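We use cookies to make this site work. Accept | Settings

Singers wanted for the Nasirton Community Choir

We're after new voices for our August concert, and we'd love yours to be one of them! There are no auditions and you don't need to read music – half of our altos learn everything by ear. Szu-yu Lu leads from the piano and has arranged 6 river songs for us, including one that used to be sung on the Kisden ferry.
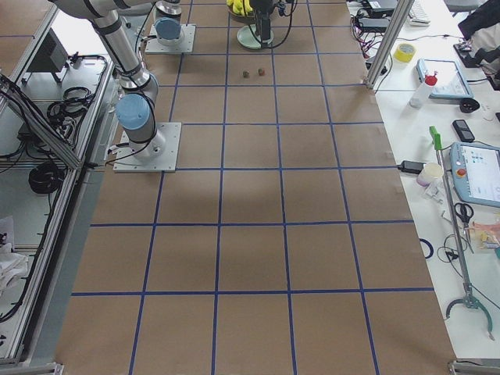
Rehearsals start at 7pm in the Greenberg Rooms and run for two hours, with tea in the middle. We're also making our own backdrop this year, so if you'd like to paint as well as sing, please say so. Brown paper marked into rectangles with blue tape is a lovely simple way to scale up a drawing, and Demetrius Whitfield will show you how to copy your sketch across one box at a time. Old clothes are a must.

Tenors and basses, we'd be especially glad of you! Last summer we sang to 328 people and could have done with a few more low notes.

To join, come along to any rehearsal or leave your name at the Greenberg Rooms desk.

109 shares | 6 comments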